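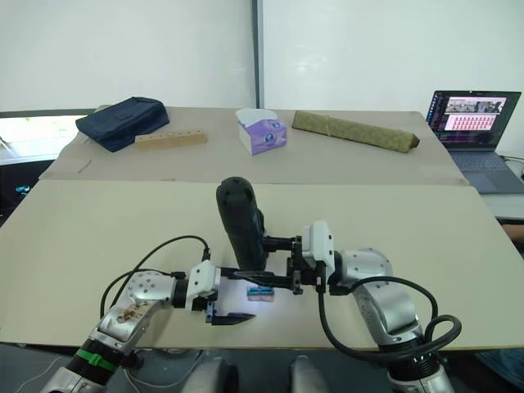 I have a theory about tables, and it goes like this: a table with one small thing on it gets used, and a table with eleven small things on it gets a tablecloth of mail, chargers and screws until you start eating dinner on the couch. I lived the couch version for years. My big pale Ojala table (bought secondhand, carried up two flights, I still feel it in my back) was basically a shelf with legs.

What changed was dumb. I was hunting for a spare key one night in November and had to move everything to the floor to find it. Once the top was bare I didn't want to put anything back! So I made a rule. The front half of the table is for whatever I'm doing right now, one item at a time, and the back half is where things wait their turn.

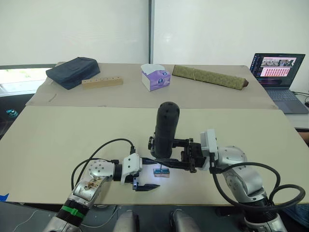

One small block up front, everything else at the back.

People hear this and think I mean minimalism, and I really don't. I own plenty of junk. I have 70 little drawers in a cabinet from Ziltora and every one of them is full. I like junk! What I can't stand is junk in the spot where my hands need to go. When there's a single block or a single packet in front of me, I pick it up, I figure out what it is, and it goes someplace. When there's a heap I just sort of stir it.

The hardest pieces are the mystery parts. You know the ones – a bit of black plastic, clearly made on purpose, that goes to something you may or may not still own. A pile hides those for years. Set one down alone on a pale tabletop and you finally get a proper look at it, the ribs inside, the pointy end, whatever it's got.
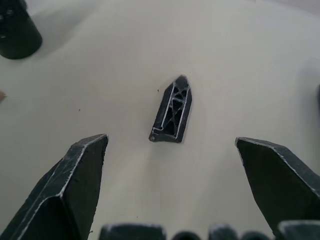

Some of us need the pile, wrote one reader from Ludach after I posted the short version of this. If I can't see a thing I forget I own it, and then I buy it again.

Okay, fair. I've bought the same Trastine tape measure twice, so I'm in no position to argue. But I'd say that's what the back half is for. Things back there are still out and still in view, they're just not under your elbows. Mine gets pretty crowded by the weekend and I've made my peace with it.

The other complaint I get is that it's slow, and yes, it is slow. One thing at a time on a big surface feels silly for the first 18 minutes or so of any session. You feel like you should be scooping.
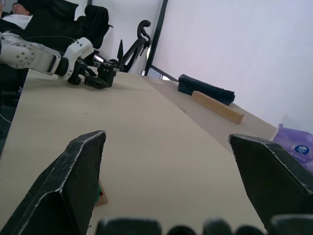

Then you stop noticing the clock, and that's the part I've come to love. I put the radio on, I take breaks, I sit back in a comfortable chair when I feel like it. A clear table doesn't nag you to finish the way a messy one does – you can leave it halfway and it still looks fine in the morning.

I've still got that key from November, by the way. No idea what it opens. It's on the back half.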